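Let the slow hands teach, too

I have spent a good part of my working life at a console, moving a pair of instruments by remote control so that a machine might one day learn to sew from me.
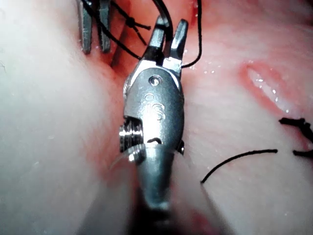
People outside the work tend to imagine the hard part is the software, and I'm sure it is hard, but the part I think about on the drive home is the teaching. We ask someone to sit down, put their fingers in the grips, and suture while everything their hands do is written down. Then we do it again, and again after that. At Grutcombe, where I learned, our first collection came to 1,369 recorded stitches, and before a single one was used for training, somebody went through and threw out every stitch that looked clumsy.

I went along with that at the time (I was new, and quite a few of the clumsy ones were mine!). These days I think it was a mistake, and I'd like to talk more people out of making it.

Think of how you learned anything with your hands. My grandmother taught me to hem curtains, and what I remember best is what she did when the thread snagged. She would stop, let the tension go, back the needle out a little and come in again at a better angle, all without a word, and I must have watched that a hundred times before I noticed I was doing it myself. If she had only let me see her perfect hems, I'd have been lost the first time something caught.

A robot that has only been shown clean stitches is in much the same spot. It knows the road down the middle very well and has never seen the shoulder. The needle turns a few degrees in the jaws, or the loop slides off before the second throw, and nothing it was ever shown begins from there. When we rebuilt our collection under the Stestura project, we set the target at 1,000 stitches, a smaller number than before, and kept 66 in which the person got into trouble and worked their way out. I would have kept more, and I lost that argument, cheerfully enough, over a long lunch.

There is a fair objection, and I've heard it from people I respect. If you show a machine bad habits, it may learn bad habits. Yes, it may. A regrasp that fixes a problem and a regrasp that comes from nerves can look awfully alike in a recording. My answer is to ask the person who did it, on the same afternoon, while they still remember what they were trying to do. We gave our operators three words to choose from, "meant," "slipped" and "fixing," and it took them almost no time once they got used to it. The labels aren't perfect. I still trust them more than a stranger's eye weeks later.

I would also like us to be kinder about whose hands we record. The habit is to pick the fastest person in the building, and fast people are a pleasure to watch, but they skip over things so smoothly that it's hard to see where one decision ends and the next begins. A slower, careful operator pauses before the needle goes in, and I suspect that pause is worth having.

So if you're planning a collection this winter, book the careful ones alongside the quick ones, give them a decent chair and enough breaks, and please look through the discard folder before you empty it.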